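Wenn der Roboter danebengreift
Warum ein Roboterarm einen Fehler machte und wie man ihn fand

Roboter machen Fehler. Manche sind harmlos, manche sind gefährlich, und fast alle haben einen Grund, den man finden kann. In diesem Text geht es um einen Roboterarm namens Hukar. Er sollte lernen, in einer Küche zu helfen. Eines Tages griff er immer wieder an der falschen Stelle zu.

Wo übt ein Roboter?

Hukar übte in einer Küche, die es nur im Computer gibt. So etwas nennt man Simulation. Das Wort kommt aus dem Lateinischen und bedeutet, dass man etwas nachahmt. Du kennst das vielleicht von Computerspielen, in denen man ein Auto fährt oder ein Haus baut.

In der Simulation gibt es eine Spüle, Schränke, eine Mikrowelle und natürlich den Arm. Der Computer rechnet aus, wie sich alles bewegt. Stößt der Arm gegen die Wand, geht nichts kaputt. Man drückt auf Neustart und alles steht wieder an seinem Platz.

Die Übungsküche heißt Nukcombe. Gebaut hat sie Edgardo Dimaculangan mit seiner Arbeitsgruppe. Eine der Aufgaben für Hukar lautete: Bewege die Hand über die Schüssel neben der Spüle, senke sie ab und greife, was darin liegt.
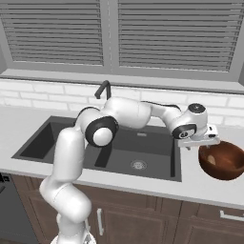

Für dich wäre das leicht. Du schaust hin, streckst den Arm aus und nimmst den Gegenstand. Ein Roboter muss dafür viele Gelenke gleichzeitig drehen. Bei jedem Gelenk muss der Winkel stimmen. Ist die Schulter nur ein bisschen falsch eingestellt, landet die Hand weit vom Ziel entfernt. Das kannst du mit einem langen Lineal ausprobieren: Halte es an einem Ende fest und drehe deine Hand ganz wenig. Das andere Ende bewegt sich viel weiter.

Was ging schief?

Am Anfang lief die Übung gut. Dann bekam der Computer ein neues Programm, und Hukar sollte die Aufgabe 100 Mal wiederholen. Bei 17 Versuchen verfehlte die Hand das Ziel. Manchmal schloss sich der Greifer in der Luft. Manchmal drückte er gegen den Rand der Schüssel und hörte nicht auf zu drücken.

Das zweite war das größere Problem. Ein Greifer, der ins Leere fasst, tut niemandem weh. Ein Arm, der einfach weiterdrückt, kann in einer richtigen Küche Geschirr zerbrechen oder jemanden verletzen.

Wie findet man den Fehler?

Die Gruppe ging vor wie Detektive. Zuerst sammelte sie Spuren. Der Computer schreibt bei jeder Übung mit, wo der Arm gerade ist und was er als Nächstes tun will. Diese Liste heißt Protokoll. Bei Hukar hatte sie 2,687 Zeilen. (Das Komma trennt hier die Tausender, so schreibt es der Computer. Bei uns würde man 2.687 schreiben.)

Dann wurde verglichen: Was war bei den schlechten Versuchen anders als bei den guten? In Zeile 900 fiel zum ersten Mal etwas auf. Der Arm dachte, die Schüssel stehe ein Stück weiter links, als sie wirklich stand. Das neue Programm hatte manchmal noch die alte Stelle aus der vorigen Übung im Speicher.

Hukar hat also genau das getan, was ihm gesagt wurde. Die Angabe war falsch — und der Arm konnte das nicht merken.

Was wurde geändert?

1. Vor jedem Versuch wird der Speicher geleert. Der Arm muss neu nachsehen, wo die Dinge stehen.

2. Der Arm hat jetzt eine Kraftgrenze. Spürt er einen Widerstand, den er nicht erwartet, bleibt er stehen und wartet.

3. Die Prüfung gilt für die ganze Küche. Auch an der Mikrowelle mit ihrem langen, schmalen Griff muss der Arm zuerst die richtige Stelle finden, bevor er zufasst. 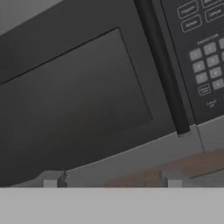
Und bei echten Robotern?

Echte Roboterarme haben ebenfalls eine Kraftgrenze, wenn sie nah bei Menschen arbeiten. Dazu kommt ein Not-Halt. Das ist meistens ein großer roter Knopf auf gelbem Grund. Wer ihn drückt, hält die Maschine an. Große Arme in Fabriken stehen oft hinter einem Zaun. Geht die Tür im Zaun auf, stoppt der Arm.

Falls du einmal einen Roboterarm besuchst, gelten diese Regeln:

Bleib hinter der Linie oder dem Zaun.
Fass den Arm nicht an, auch wenn er stillsteht. Er kann gerade auf den nächsten Befehl warten.
Frag, wo der Not-Halt ist.

Wörter zum Nachschlagen

Greifer: die Hand des Roboters
Gelenk: eine Stelle, an der sich der Arm drehen oder knicken kann
Protokoll: eine Liste, in der der Computer alles mitschreibt
Simulation: etwas, das im Computer nachgeahmt wird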